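Data collection sync, Getville kitchen site
Tuesday, May 5, 2026
Present: Mateja Berisha, Catriona Mowat, Rennie team (by phone, dropped off twice)

1. Count. 1,353 episodes in, target for the utensil sorting task is 500 more by July. Mateja thinks doable if we get the second kitchen. Grekport still hasn't confirmed.

2. Chopsticks. Worst item so far – pads pick up two at once, or the tip slides. Agreed: keep the double grabs, tag them, don't delete. Catriona to write the tag list.
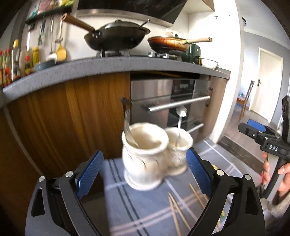 Spoons and the rest mostly fine. Mateja wants slower approaches on everything, people are rushing teh last part and the tracking gets rough. Max 70 episodes per person per shift from now on.

3. Starting layouts. Too many look the same. Change the layout every 5 episodes, write it in the sheet. Rennie asked if tablecloths count as a change – yes.

4. Uploads. Kosau folder full again. Catriona chasing.

Not discussed: left-handed operators, glove question. Next time.

Actions: Catriona – tags, Kosau. Mateja – call Grekport, recieve new pads.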